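Pomora Street Knitting and Mending Circle
Minutes of the spring meeting, 2021-04-17

Hi all, I'm taking the minutes again, so blame me for the spelling. Raimo Ikonen was in the chair, Toivo Laitinen did the money, and the rest of you know who you are.

We got going late because the key to the Villanueva Hall kitchen had gone missing (it was in the tea tin). Last meeting's minutes were read and agreed, with one fix: the wool order went to Ulteo, and I'd written down the wrong shop. Sorry, Ulteo!

Money. Toivo says we have 400 dollars in the account after paying for the hall. There was a long back and forth over whether to spend some on a second swift and winder. Raimo thinks one is plenty if people would stop leaving it clamped to the table with their yarn still on it. We'll look at prices and vote next time.

Swap table. It went well in the fall and everybody wants another one, so we're doing it in September. Sweaters, hats, blankets and leftover yarn are all fine - clean, please, and with a note pinned on if there's a hole. Moths came up, and we spent way too long on freezer bags versus cedar. I'm a freezer bag person and I'm not budging.

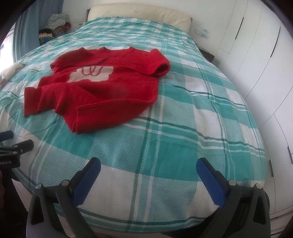 Red knitted sweater on a plaid bedspread

Blocking and storage talk. Toivo wants to run a short evening on washing and drying knits, and I said yes before he'd finished asking. He'll cover wool soap, rolling things in a towel, and why you shouldn't hang a heavy sweater on a wire hanger (guilty). Up to six people can fit around the big sink, so put your name on the sheet by the door. I also asked for ten minutes on ribbing that has gone baggy, and he promised to bring a couple of his own disasters.
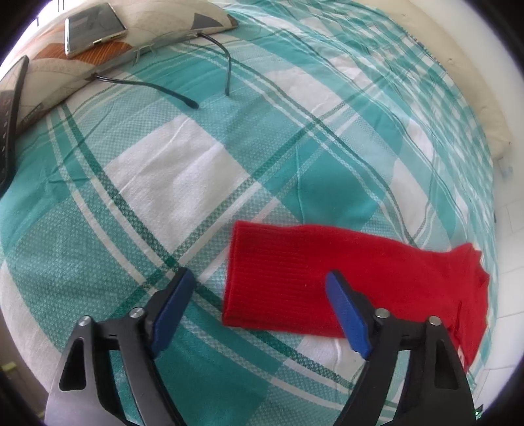
Red knit laid flat, with the wide ribbed band to the left

Mellinent blanket project. We still need squares! Two people have finished theirs and the rest of us looked at our shoes. Raimo will send the pattern around again with the stitch count corrected. Please stick to the worsted weight, or the seams pull like crazy.

Any other business. The hall would like us to stack the chairs by the window from now on. Someone left a pair of size 6 circular needles behind the radiator, and I have them at home in my bag.

Raimo closed the meeting and we finished off the lemon cake. Toivo to book the hall for the washing evening, me to type up the swap notice.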